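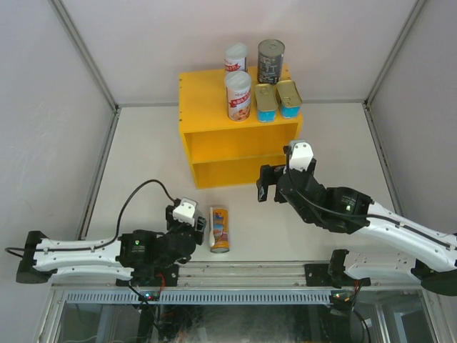 *Two arms, the yellow shelf with the cans on top, the orange can lying in front.*

July 5, 2024, Grimovard bench

I worked from after lunch until the building closed. Danilo was with me for the first half, then he had to go and pick up his van. I write this mostly for Jonalyn, who takes the bench next, and for me, as I forget the offsets every time.

**Shelf**

The shelf is back in the cell after Danilo put new screws in the top. It stands a bit right of the middle and turned a little, open side to us. I did not square it on purpose. In May we taught everything with a perfectly straight shelf, and then every small push made the program wrong. Now I want the routine to find the front edge by itself first, and to take the angle from there.

The middle board is thin. I would not put heavy things in the upper compartment until we know how much it bends. For now both compartments stay empty and all the stock goes on top, on the right half. The left half is kept free for placing.

**Stock**

On top: the two white canisters with the red banner, one behind the other, the tall dark grey can beside the rear one, and the two tins with pull tabs in front of it. The orange can is for the floor pick.

The tins are the difficult ones. They are low, with rounded corners, and they stand side by side, so there is little room for a finger between them. The right tin I turned a bit, which opens the gap on one side. Please leave it like that until the two-tin routine works. After that we can close the gap again and see what breaks.

The rear canister can not be reached from the front while the other one is in its place. The order in the list is therefore front canister, rear canister, dark can. I had it wrong in the file and the arm went to the rear one first. I stopped it by hand before contact. Fixed in the list, and I also wrote the order on the whiteboard.

**Left arm**

Task: take the orange can from the side and stand it up on its end.

The can lies with its end to the front of the table, and that is the pose I want for all runs this week. When it lies across, the approach is easy and we learn nothing new. I tried the approach at three speeds. At the slow one the fingers close well but the can rolls a little before they touch both sides. I think the left finger arrives first. The gripper zero is then not in the center, and I must measure it with the feeler gauges. I did not find the gauges. Does anybody have them at home?

Motor counts at closed position, left gripper: 2,143. I read this value with the fingers closed on nothing, after power on and again after one hour, and it was the same. Good. I wrote it in the config file with a comment, so please do not overwrite it with the old file from the shared folder.

The cable on this arm makes a high loop over the wrist. It is okay for the floor pick. For a pick from the top of the shelf I am not so sure, the loop goes back when the wrist bends up and it can touch the link. I would like to give it one more tie, but loose. Saulius says no tie, only a shorter cable. We did not agree. I leave it as it is until he comes.

**Right arm**

Task: hold position in front of the shelf and come down to the tins from above, with open fingers.

This arm blocks the right end of the lower compartment when it waits there. For today it is no problem. But when we start to put things below, the waiting pose must move higher or more to the right. I made a second pose, `wait_high`, and tested it without load. It is a bit close to the joint limit for my taste.

I ran the approach to the right tin 6 times without closing. The fingers came down too far to the back each time, always by the same amount, so it is an offset and not noise. I corrected it in the tool frame and stopped there. I was tired, and a tired person should not test closing on metal tins.

**Electrical**

- The two small boards on the slotted strip at the front: lights were on the whole afternoon, no reset.
- The short red wire at the left board still curves up too high for me. A sleeve can catch it. To be pushed down into the slots next time when the power is off.
- The black cable at the right end hangs. Danilo wants to route it behind. I have nothing against it, but then please label both ends first.
- Supply voltage I did not measure today.

**Log files**

Logging is at 3,000 lines per file now, before it was unlimited and the viewer on the old laptop stopped to respond. It cuts one run in two files sometimes. The run number is in both, so it is possible to join them again. Honeylyn wrote a small script for this, it lies in the tools folder next to the Dakov converter. I used it once and it was fine, only the time column needs a header.

**Cleaning**

The glassy part below the front strip has smudges again. I wiped only the table. Use the cloth, not the paper, the paper leaves dust.

**For the next person**

1. Load the config with my name in it, check that the closed value is the one above.
2. Home the right arm first, then the left. If both start together from rest they pass too near each other over the table.
3. Floor pick, slow speed only, ten runs. Write down every time the can rolls, also when the pick is good at the end.
4. Right tin with closing, one hand on the stop button.
5. If the shelf was moved, run the edge search again before anything else.

Open question for Saulius: do we want softer pads on the fingers? I have a piece of rubber sheet from Lacson at home, I can cut pads and bring them Monday. The old pads I do not trust on the rounded corners.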